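Ticket: Folding policy stalls on quilted garments after second grasp
Project: Gristaleo, garment handling from hand-held gripper demonstrations
Component: data collection / grasp labeling
Opened by: Chanida Meesuk
Assigned to: Chanida Rattanakul
Status: Resolved, follow-up open
Last updated: October

Summary

The folding policy trained on the current Gristaleo demonstration set completes flat garments (shirts, towels, pillowcases) at the expected rate. On padded garments it makes the first grasp, lifts, sets down, and then holds position above the fabric without closing again. The fault was reported by the evaluation group at the Kaewsai site and reproduced on our own arm the same afternoon.

Steps to reproduce

1. Load the policy checkpoint from the Bindden server, default settings.
2. Place any quilted jacket or vest on the test surface, front side down.
3. Start the folding task from the standard home pose.
4. Observe the pause after the first release. The arm does not time out until the task limit is reached.

Expected result: a second grasp at the sleeve or hem, followed by the fold.
Actual result: the fingers remain open. Commanded width moves by small amounts in both directions and never passes the closing threshold.

Log entry 1, Meesuk

Of 55 evaluation runs on padded garments, 17 reached a second grasp. None of the remaining runs showed a hardware fault. Motor current, finger calibration and camera exposure were checked against the previous month and are within limits. The gripper pads were replaced before the last 2 sessions, and results before and after the replacement are the same. I am therefore moving the ticket from hardware to data.

Log entry 2, Rattanakul

I have reviewed the demonstrations in which the garment is padded. There are 232 of them in the training set. They were collected in ordinary bedrooms, as the protocol requires, with the operator holding the gripper by hand and folding on top of the bed. The approach motions are consistent between operators. The grasp labels are not.

Our labeling script marks a grasp at the point where finger width stops decreasing. For thin cloth this is correct, as the fingers meet and stop. A quilted panel gives way gradually. The operator continues to squeeze while the fabric is already held, and in many cases begins to lift before the width has settled. The script then places the grasp label well into the lift, or discards the grasp as noise and labels the whole segment as approach.
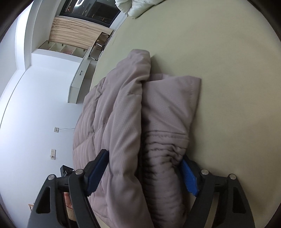 The effect is strongest where padding meets gathered or stitched fabric. One finger may be against a firm seam while the other is still sinking into the filling, and the width signal alone does not separate contact from a secure hold. A policy trained on these labels has learned that open fingers near a puffy surface are a normal state to remain in. This agrees with the behavior seen at Kaewsai.

Log entry 3, Meesuk

Please confirm whether lighting was ruled out. A number of these demonstrations were recorded in the evening, and the earlier stall on dark towels was traced to exposure.

Log entry 4, Rattanakul

Confirmed. I compared evening and daytime demonstrations separately and the label error appears in both. Exposure is not a factor in this ticket and should not be adjusted.

Resolution

The labeling script has been changed as follows. A grasp is now marked when the finger width and the visual motion of the fabric agree – that is, when the cloth between the pads begins to move with the gripper. Width alone is no longer sufficient for any garment tagged as padded. Segments where the two signals disagree are sent to manual review.

All padded demonstrations were relabeled and the policy was retrained with no other change. The stall could not be reproduced with the new checkpoint. Flat garments were retested and show no loss.

Required action for other sites

Pull the updated labeling script before processing any new recordings. Do not mix old and new labels in one training run. Sites that have already merged padded recordings into their local set should remove them and merge again from the raw files.

Operators do not need to change how they fold. They are asked to tag the garment type at the start of each recording – a missing tag is treated as flat, and the old rule will be applied.

Follow-up

Thick knitwear has not been tested. A separate ticket will be opened under Brurkora, where most of the knitwear recordings are held.

Comments (3)

kaewsai_eval: New checkpoint is running here. Second grasp is normal on both of our vests. The arm still hesitates if a sleeve is tucked under the body, but it recovers.

C. Meesuk: Thank you. Please attach the tucked sleeve runs to the follow-up ticket and leave this one closed.

bench3: Does the manual review queue accept recordings made before the garment tag was added? Ours were rejected at upload with a missing field error.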